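로봇/자동화 장비 게시판 > 구매·예산 상담

제목: 탕비실 정리작업용 로봇팔 예산 짜는 중인데 한번만 봐주세요

작성자: 늦은배포
22/01/2025

급하게 씁니다. 내일 오전까지 구매 요청서 올려야돼요

상황부터. 사내 탕비실 카운터에서 간단한 정리 작업(닦기, 물건 집어서 옮기기) 시키는 과제 하나 맡았고 팔이랑 손은 지금 임대로 쓰는 중. 임대가 곧 끝나서 사거나 연장하거나 정해야 함. 전체 예산 2,000만원. 넘기면 품의 한 단계 더 올라가서 이번 분기 안에 못 삽니다.

후보는 이렇게 봤어요
- Rekier 팔 + 다지 핸드 묶음. 지금 쓰는 구성이랑 제일 비슷함. 리퍼 견적이고 예산에 거의 꽉 참
- Turneck 팔 + 평행 그리퍼. 훨씬 쌈. 손가락 두 개짜리
- 임대 연장. 월 100만원. 업체는 Aststead

질문은 세 가지
1. 다지 핸드 꼭 필요할까요 이런 작업에
2. 케이블 정리, 받침, 비상정지 이런 부대비용 얼마나 잡으셨는지
3. 임대 연장으로 버티는게 나은지

작업은 진짜 단순합니다. 천 집기, 작은 플라스틱 통 옮기기, 펜 같은 가는 물건 집기. 뜨거운 물 나오는 수전이 바로 옆이라 그쪽은 접근 금지 구역으로 잡아놨고요. 현장 사진 한 장 올려요
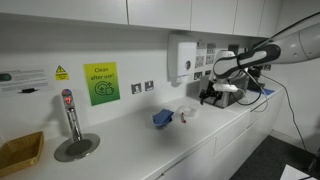 탕비실 카운터. 파란 천이랑 투명 통 쪽이 작업 구역, 수전은 왼쪽

참고로 팔 옆에 늘어진 케이블은 저도 보기 싫어요. 그것도 예산에 넣어야 하나 고민중

--------

댓글 1
납땜인두
다지 핸드 빼세요. 끝.
천이랑 통이랑 펜이면 평행 그리퍼로 다 됩니다. 손가락 많은 건 고장나면 수리비가 팔 값 따라가요. 작년에 손가락 관절 하나 나가서 견적 받아보고 그냥 서랍에 넣었음

댓글 2
모서리수집
윗분 의견 반대요. 구겨진 천은 평행 그리퍼로 집으면 한쪽만 들리고 나머지가 질질 끌립니다. 펼쳐서 닦는 동작까지 하려면 더 힘들고. 그냥 들어서 통에 넣는 정도면 상관없는데 글에 "닦기"가 있잖아요
작성자님 닦는다는게 정확히 어디까지예요? 쥐고 문지르는 거면 평행으로도 되긴 됨

댓글 3
납땜인두
ㄴ 쥐고 문지르는 거겠죠. 탕비실인데. 누가 로봇한테 천을 펴서 접으라고 시킵니까

댓글 4
모서리수집
ㄴ 과제 하다보면 다 시키게 돼요. 발표 전주에 "접는 것도 보여주자" 나옵니다. 겪어봤음

댓글 5
늦은배포 (작성자)
지금 범위는 쥐고 문지르기까지. 근데 접는것도 보여주자는 말은 이미 한번 나왔어요... 계획서에는 없음

댓글 6
구매팀출신
예산만 보고 답 드립니다.
2,000 꽉 채워서 본체만 사면 안됩니다. 부대비용 빼놓고 올리면 나중에 추가 품의 올려야 하고 그게 더 욕먹어요. 그리고 견적이 부가세 별도인지 포함인지 먼저 보세요. 별도면 Rekier 묶음은 이미 초과일 겁니다
부대비용은 본체 금액의 20% 잡으면 무난. 받침 고정, 케이블 보호, 비상정지 배선, 운송 설치, 소모품 여기 다 들어감. 교육비 따로 받는 데도 있으니 확인하시고

댓글 7
늦은배포 (작성자)
헉 방금 견적서 다시 봤는데 부가세 별도 맞네요. 맨 밑에 작은 글씨로 있음. 감사합니다 진짜... 그럼 Rekier 묶음은 안되고 팔만 사고 손은 따로 가야하나

댓글 8
밤샘티칭
팔만 사고 손은 임대 유지가 제일 현실적일듯요. Aststead가 손만 따로 빌려주는지는 물어봐야 함. 저희 때는 세트 아니면 안된다고 했는데 담당자마다 말이 달랐어요

그리고 사진 보고 하나만. 케이블이 카운터 앞쪽으로 곡선 그리면서 나와있는데 이거 사람 지나다니는 쪽이면 예산 고민할 게 아니라 무조건 넣으세요. 벽 타고 내려가는 긴 것도 고정하시고. 컵 들고 지나가다 걸리면 과제가 문제가 아님

댓글 9
납땜인두
ㄴ 이건 동의. 벨크로 타이랑 스파이럴 튜브만 사도 됩니다. 업체한테 케이블 정리 항목으로 견적 받지 마세요. 이상하게 비싸짐

댓글 10
구매팀출신
ㄴ 벨크로는 정리지 보호가 아니에요. 팔이 움직이면서 당기는 구간은 제대로 된 보호관 써야 하고요. 안전 점검 받는 회사면 직접 만든 거 지적 나옵니다. 싼 거 샀다가 두 번 사지 마시길

댓글 11
납땜인두
ㄴ 탕비실 과제에 안전 점검까지 나온다고요? 우리 회사는 한번도 못봤는데

댓글 12
구매팀출신
ㄴ 사람 쓰는 공간이면 우리는 나왔어요. 회사마다 다르겠죠. 작성자님은 담당 부서에 메일 한 통 넣어두세요. 답 안 와도 보낸 기록은 남으니까

댓글 13
하얀싱크대
저는 다른 얘기. 팔 대수요
사진에 팔이 위에서 하나 내려오고 카운터 위에도 하나 서있는 거 같은데 견적은 한 대 기준이에요? 두 대 기준이에요? 글에는 그냥 "팔"이라고만 돼있어서. 두 대면 2,000으로 얘기가 안될텐데

댓글 14
늦은배포 (작성자)
아 이거 안썼네요 죄송. 구매는 한 대 기준입니다. 범위에 양팔 작업이 없어서 한 대로 줄이는 걸로 팀에서 얘기 됐어요

댓글 15
모서리수집
ㄴ 한 대면 천 접기는 확실히 포기하셔야. 한 손으로 접는 거 논문에선 되는데 탕비실 카운터에선 안됩니다. 그럼 저도 의견 바꿀게요, 평행 그리퍼로 가세요 ㅋㅋ

댓글 16
납땜인두
ㄴ 처음부터 그렇게 말했는데

댓글 17
모서리수집
ㄴ 처음엔 한 대라는 말이 없었잖아요. 조건이 바뀌면 답도 바뀌는 거죠

댓글 18
중고만삼
Kuruc 중고는 보셨나요? 팔만 따지면 가격대 확 내려갑니다. 저는 중고로 두 번 샀고 둘 다 멀쩡히 씀. 가동시간 기록 달라고 하고 관절별로 소리 들어보고 제어기 버전만 확인하면 됨

댓글 19
밤샘티칭
ㄴ Kuruc은 비추. 팔은 괜찮은데 제어기 부품 기다리다가 세월 다 감. 26일 기다려봤어요. 그동안 과제 멈춤. 임대였으면 바로 교체받았을 거

댓글 20
중고만삼
ㄴ 예비 제어기 하나 더 사도 새것보다 싸요. 그 생각을 해야지

댓글 21
밤샘티칭
ㄴ 예비까지 사면 보관은 누가 하고 자산 등록은 또 누가 해요. 개인이 쓰는 거면 몰라도 회사에선 귀찮은 일 하나 더 생기는 겁니다

댓글 22
구매팀출신
중고는 회사 규정부터. 세금계산서 되는 판매자인지, 자산 등록 가능한지. 안되는 회사 많아요. 내일 오전 마감이면 지금 알아보기엔 늦었고

댓글 23
하얀싱크대
수전 얘기도 좀. 접근 금지 구역을 소프트웨어로만 잡아두신 거면 물리 가림막도 하나 넣으세요. 비싼거 말고 투명판 하나. 뜨거운 물 나오는 거 옆에서 팔이 천 들고 움직이는 건데. 천이 늘어져서 걸리는 건 관절 제한으로 안 막혀요. 손끝까지만 계산하니까

댓글 24
늦은배포 (작성자)
와 천 늘어지는 건 생각 못했습니다. 지금은 소프트웨어로만 잡아놨어요. 가림막 넣을게요. 근데 수전은 다들 쓰는거라 막아버리면 안되고 옆면만 세우는 식으로?

댓글 25
하얀싱크대
ㄴ 네 팔 쪽 옆면만. 바닥은 클램프나 떼었다 붙이는 걸로. 상판에 구멍 뚫으면 총무팀에서 연락옵니다

댓글 26
연장파
3번 질문에 아무도 제대로 답을 안해서. 임대 연장 월 100이면 과제 남은 기간이 몇 달인지가 전부예요. 여섯 달 남았으면 600. 사는 것보다 한참 쌈. 그 뒤에 쓸 계획 없으면 왜 사요? 창고에 하얀 팔 세워두는 회사 여럿 봤습니다

댓글 27
늦은배포 (작성자)
남은 기간은 여덟 달이요. 끝나고 다른 층에서 쓰겠다는 말은 있는데 문서로 받은 건 없음

댓글 28
연장파
ㄴ 그럼 800. 문서 없으면 없는 계획이에요. 연장하세요

댓글 29
납땜인두
ㄴ 근데 임대비는 비용이고 구매는 자산이라 부서 예산 항목이 다를수도 있음. 장비비로 받은 돈이면 임대료로 못 쓰는 경우 있어요. 이거 확인 안하면 위 계산 다 의미없음

댓글 30
늦은배포 (작성자)
방금 물어봤는데 장비비 맞대요. 임대료로 돌리려면 변경 신청 해야하고 그것도 품의...

일단 이렇게 올리려고요
- Turneck 팔 한 대 + 평행 그리퍼
- 부대비용 20% 별도 줄로 (케이블 보호관, 비상정지, 옆면 가림막, 설치)
- 부가세 포함 금액으로 다시 계산
- 다지 핸드 단독 임대는 Aststead에 문의만 넣어둠, 이번 요청서에선 뺌

혹시 이거 보고 아니다 싶은거 있으면 오늘 밤 안에 써주세요

댓글 31
구매팀출신
납기 적으셨어요? 견적 유효기간도. 요청서에 그 두 줄 없으면 반려 1순위입니다

댓글 32
연장파
저는 아직도 반대지만 장비비면 어쩔 수 없네요. 변경 신청서 양식이라도 받아두세요

댓글 33
모서리수집
그리퍼 손가락 끝 고무패드 여분 꼭 넣으세요. 펜 같은 가는 물건 집다보면 금방 닳음. 소모품 줄에 슬쩍

댓글 34
늦은배포 (작성자)
납기 빠졌었음 ㅠㅠ 유효기간이랑 패드까지 추가했습니다. Turneck 쪽 납기는 내일 아침에 전화해서 채워넣을게요. 다들 감사합니다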